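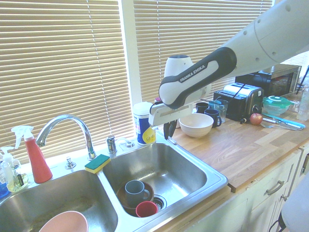
I love a good rule, and I especially love one that fits on an index card. So my pitch for anyone running robot arms in home-style kitchens is simple: write your house rules short, write them for the kitchen you have, and then argue about them every month.

Most of us came to this from factory work, where the rules assume a fence and a floor with tape on it. A kitchen has a sink full of cups. It has a toaster, a fork somebody left out, glass, soap, cords. The factory binder we inherited at Brestcombe ran to 60 pages and had plenty to say about light curtains. It had one line about liquids and nothing at all about knives!

Senan Quinlan and I threw out the idea of trimming it and started over with what a person standing at that counter would want to know. Where does the arm stop? Who has the stop button, and are they looking? What sharp things are within reach, and does the run need them? If a run doesn't need a knife, the knife goes in a drawer before anyone enables the motors. Appliances get unplugged unless the task is about the appliance. One person calls the start out loud, and the same person calls the end.

That covers most of the card. The rest is about notes, and this is the part I get excited about. We logged 1,823 runs under the new card, and the log asks for one thing the old form never did — what bothered you, even if nothing went wrong. People write wonderful stuff in that box. "Mug handle too close to the faucet." "I reached in for the sponge before the call." You can build a standard out of sentences like that.

Oratile Pretorius thinks I'm too fond of local rules, and she has a point. If every lab writes its own card, a visitor from one has to relearn everything at the next, and shared standards exist for good reasons. I'd like to see a common core of five or six rules that everybody keeps word for word, with blank space underneath for the room itself. Speed limits and stop buttons go in the core. Whether glassware is allowed out during a dish task goes in the blank space, with a name and the month next to it.

Ours says July 2019, and there are already two cross-outs on it. I'm hoping for a third before the next review, probably on the sponge.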